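Right, a thread about mealybugs, because I've had 14 messages this month asking what the white fluff on people's plants is. Kettle's on, here we go. 1/12

💬 9 🔁 31 ♥ 118

The fluff is wax. The insect underneath is soft, oval and usually pinkish or grey, and she makes the stuff herself out of pores all over her body. Brush it off and she'll just make more! 2/12

💬 2 🔁 7 ♥ 64

They're cousins of the scale insects, but most mealybugs keep their legs and can wander about all their lives. Slowly. I've watched one cross a hoya leaf and had time to eat a sandwich. 3/12

💬 5 🔁 12 ♥ 97

The males are a different animal to look at. Tiny, one pair of wings, long waxy tail threads and no working mouth as adults, so they don't feed. They mate and that's that. I kept mealybugs on sprouting potatoes for two winters before I saw one. 4/12

💬 4 🔁 10 ♥ 83

Where to look: leaf joints, the undersides along the midrib, inside the rolled new growth, and under the rim of the pot. People always forget the rim. 5/12

💬 3 🔁 22 ♥ 76 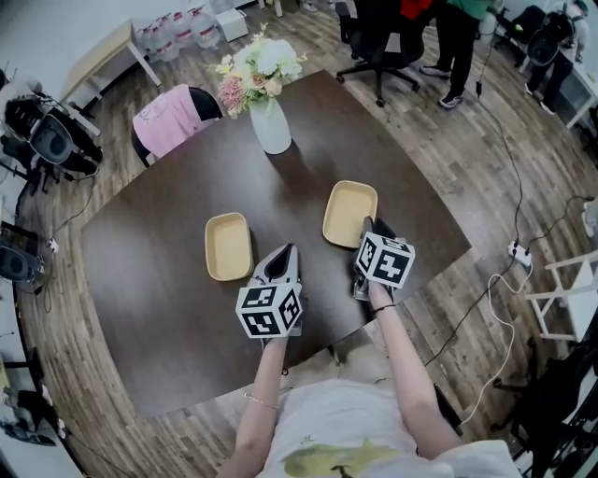
And then there are the root ones, which live down in the compost and catch everybody out. If your plant sulks for no reason, slide it out and look for white powdery patches on the roots and the inside of the pot. I found them on seven of my succulents in July — all bought from the same stall at the Dasach plant fair. 6/12

💬 11 🔁 19 ♥ 90

Sticky leaves? That's honeydew, the sugary stuff they pass after drinking sap. Black sooty mould grows on it and ants adore it. A friend in Ngau has ants that see off any ladybird that comes near her lemon tree, so she had to deal with the ants first. 7/12

💬 6 🔁 14 ♥ 71

Speaking of ladybirds, there's one whose larva looks just like a giant mealybug, all white shaggy wax. Cryptolaemus. Please don't squash it!! It's eating your mealybugs. If it's big and moving at a decent trot, leave it be. 8/12

💬 13 🔁 50 ♥ 204

Eggs: lots of species lay them in a cottony pouch, a few hundred at a go. Some skip the pouch and give birth to live young (the long-tailed one does, and she's the one I see most on orchids). 9/12

💬 1 🔁 8 ♥ 59

What I do at home — cotton bud, surgical spirit, dab each one, test a leaf first, then go round again a week later and again the week after. It's dull. I put the radio on. 10/12

💬 8 🔁 16 ♥ 88

Several of you asked which hand lens I use. It's an old Nolura, 14x, bought second-hand in Dastness with a scratch on one side. A 10x is easier to hold steady if you're starting out. 11/12

💬 7 🔁 3 ♥ 42

If you want a name for yours, I need a side view and one from above, plus what plant it was on. Even then I might only get as far as the genus, as a lot of them have to be slide-mounted and the pores looked at under a proper microscope. Replies are open till I go to bed. 12/12

💬 26 🔁 9 ♥ 73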